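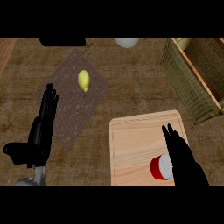 Report of a visit to the Huldale manipulation software laboratory, Dretonwood

In May a party from the regional skills partnership visited the Dretonwood site of Huldale, where a software team writes the perception, planning and control code for two-handed robots. The visit was arranged by Mavis Haddad, who heads the partnership's technical education programme, and was hosted by Ebenezer Frimpong, head of simulation at the laboratory. This report is intended for member colleges and employers who were unable to attend.

The party was received at 9.30 am and given a short introduction to the work. Huldale does not build robots. It buys in arms and hands, and supplies the software that decides where they should go, how quickly they should get there and what should happen when an object is not where it was expected to be. Most of that software is first run in simulation. Mr Frimpong explained that the simulated table is the place where a new member of staff spends the first weeks of employment, and that this applies equally to graduates and to apprentices.

The simulation room

The first part of the morning was spent at the workstations. The tabletop task under study uses kitchen objects, among them a lemon on a woven placemat and a red can lying on its side on a cutting board. Two black hands work from the near side of the table, and the operator sees the table from above and behind them.

Celina Jabłońska, who leads the perception group, described the difficulties presented by such an arrangement. The pale cutting board has a groove running just inside its border, and an early version of the software read the groove as the edge of the board. Objects placed near it were then reported as overhanging. The fault was corrected by comparing the outline found in the colour view with the outline found in the depth view, and accepting an edge only where the two agreed. The woven mat caused a different problem, as its repeating openings were at one time treated as a great many small objects.

Members asked how the software deals with items that are only partly in view, such as those at the far side of the table. Ms Jabłońska replied that the program keeps a list of possible identities for each item, with a score against each, and that the planner is not permitted to reach for anything whose best score falls under a set threshold. It may, however, request that the view be moved. Several members considered this a useful teaching point, and it was agreed that the slides on the subject should be requested for circulation.

Planning for two hands

The second session was given by Roscoe Whitlock, who is responsible for the motion planner. The planner is known within the company as Burkance. It takes a goal, such as lifting the can and setting it upright, and proposes a path for each arm together with a sequence of finger positions. For every request it generates 400 candidate grasps, discards those which would bring the fingers into contact with the table or the board, and ranks the remainder.

A can on its side is a harder case than might be supposed. The hand may close around the body or approach the lid, and each choice affects what can be done afterwards. A grasp that is secure for lifting may leave the wrist in a position from which the can cannot be turned upright. Mr Whitlock showed the party a plot of wrist angles for the two approaches and drew attention to the range in which the planner would be forced to put the can down and begin again. The ranking now takes the next step of the task into account, which it did not do last year.

Coordination between the hands was discussed at some length. While one hand is working, the other is held in a waiting position with the fingers extended, and the space it occupies is treated by the planner as an obstacle. Either hand may be given priority. If both request the same part of the table, the hand nearer to completing its step is allowed to continue, and the other waits for up to 2 seconds before a new plan is made.

Mrs Haddad asked whether the same code runs on the physical arms. She was told that it does, without alteration, and that only the lowest layer is exchanged. Speeds are reduced for the first physical trial of any new version.

Tooling and records

After a break for coffee, the party was shown the replay tool, which for many members was the most instructive part of the visit. Each simulated attempt is saved in full, and can be stopped at any instant and examined from the point of view of perception, planner or controller. An engineer may alter one value, for instance the friction assigned to the can, and run the attempt again from that instant. The team carries out around 2,000 attempts each night, with the positions of the objects, the lighting and the table surface varied between them. A summary is ready by 8 am, and the failures are grouped by likely cause.

Elvia Chávez, who maintains the tool, noted that the grouping is still done poorly in certain cases. Slips and missed contacts are often placed together, although they call for quite different remedies. A correction is in hand. She also showed the review screen used by apprentices, on which 100 failed attempts are set out for labelling by a person. The labels are compared with those of a senior engineer and any differences are talked through on the same day.

The file format in which attempts are stored was developed jointly with Wongsuwan, a supplier of control software. Members with an interest in data handling asked whether colleges could be given read access to a selection of attempts. Mr Frimpong was willing in principle and undertook to raise the matter with the company's legal adviser.

Matters for member colleges

Staff at Huldale were asked which skills they found wanting in applicants. Mr Whitlock mentioned coordinate frames, and said that applicants could frequently recite the mathematics but had not had to find an error in it. Ms Chávez placed more weight on the reading of logs and on written fault reports.

Colleges wishing to send a group in the autumn term should write to Mrs Haddad. Groups are limited by the size of the simulation room, and students should have completed an introductory unit in programming before attending. Visitors are asked to bring no storage devices. Parking at Dretonwood is restricted before 10 am, and the overflow car park is reached from the north gate.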